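Brendidham Community Forum > Food, Kitchen and Catering > Drinks for groups

Topic: Juice dispensers with tap, how do you keep them clean?

nitik_kitchen
Posted 12/08/2020
Hello all. I look after the breakfast corner in a small guest house in Vastlow. We have 16 rooms, so it is not a big operation. Last season we changed from jugs to dispensers with a tap, and in general I am content. But I have a question about the cleaning of the taps and I would like to hear what other people do. The type I mean is with the container on top, chrome base and a tray under the spout: 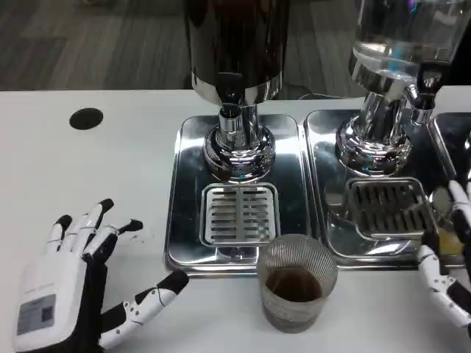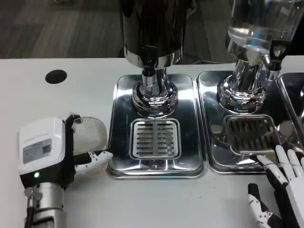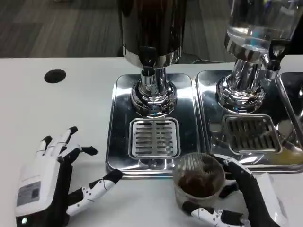
My routine at the moment is the following. After breakfast I empty the container, rinse it with warm water, then fill it with warm water and a little washing-up liquid and let this run through the tap. Then again clear water. Once per week I take the tap apart and put the pieces in a bowl with cleaning tablets. My colleague is of the opinion that once per week is too little for orange juice with pulp. I think it is enough if one rinses well. Who is right?

Second question, for water with lemon or cucumber: do you leave the slices in the container until the end, or do you take them out?

marrowfat
Your colleague is right, sorry. With pulp I'd strip the tap every single day. The bits collect behind the washer where rinsing doesn't reach. Take it apart after a week and smell it, you will be convinced.

nitik_kitchen
Thank you for the quick answer. I have smelled it and I did not find it bad, but maybe my nose is used to it. Is it not hard on the rubber ring, to open the tap so often? Ours became loose already in March and I had to order a new one.

marrowfat
The rings are pennies. Buy a bag and stop worrying about them. Ours came 64 to a bag and I'll never get through them all.

teapot_lane
I don't agree with every day. I did breakfasts for years and we stripped ours every second day, with smooth juice only. The real answer is don't put pulp in a tap dispenser. It blocks, guests push the handle harder, and then it drips all morning.

Lemon slices: take them out after four hours at the most. The white part makes the water bitter. Cucumber can stay a bit longer but it goes soft and looks sad.

marrowfat
Every second day is fine for you maybe. I would not want to explain it to an inspector.

teapot_lane
I did explain it to an inspector, twice. She looked at the cleaning sheet and at the taps and she was happy. What matters is that you write it down and that the juice is kept cold.

escobar67
Can I ask about the cold part? We use an ice tube in the middle of the container and by nine o'clock it is melted and does nothing. Do you change it in the middle of service?

nitik_kitchen
We have two tubes for each container and we change them once, at half past eight. Before, I put ice cubes directly in the juice, but a guest complained that the juice was thin, and I must say that he was correct. What also helps is to put the empty container in the fridge the evening before. It needs space, of course, and in our fridge this is always a discussion.

hollowbrook
Fill it less! People always want to fill to the top because it looks generous, but half full and topped up from the fridge is colder, fresher, and you throw away less at the end. We poured so much orange juice down the sink the first summer that I still feel bad about it.

escobar67
Half full looks mean though. Guests see it and think the good stuff is finished.

hollowbrook
Not in my experience, but mine are mostly walkers who are out of the door by eight and would drink it from a bucket.

teapot_lane
Use a smaller container then. It looks full and the problem is gone.

nitik_kitchen
This is a good idea, but a new container costs money and the season is weak this year. I will try with half full and see what the guests say.

One more thing about the trays. I get brown-white marks on the steel where the drops fall, and washing-up liquid does not remove them. The water in Vastlow is very hard. I tried vinegar and it works, but then the whole room smells of salad.

marrowfat
Citric acid powder. One spoon in a bowl of warm water, ten minutes, rinse and dry with a cloth. No smell. Don't leave it longer on anything chromed or you'll get dull spots.

hollowbrook
Seconded, and the drying is the important bit. Ours only marked when somebody left them to dry on the rack.

nitik_kitchen
Thank you, I have bought a packet of 100 grams this afternoon and the first tray is clean again. About the taps I have spoken with my colleague and we have agreed on every second day, and juice without pulp until the end of the season. She says that this means she has won. I have also put a cleaning sheet on the inside of the cupboard door.

marrowfat
She has won. Still say daily.

escobar67
Does anybody know if the rings from the bigger bags fit the older taps, the ones with the thick thread? Mine measures a bit wider than the new type and I don't want to order the wrong ones.

teapot_lane
Take the old ring with you to the plumbing counter in Brendidham, the one behind the market. They have a drawer full of them and they will let you try it on the tap.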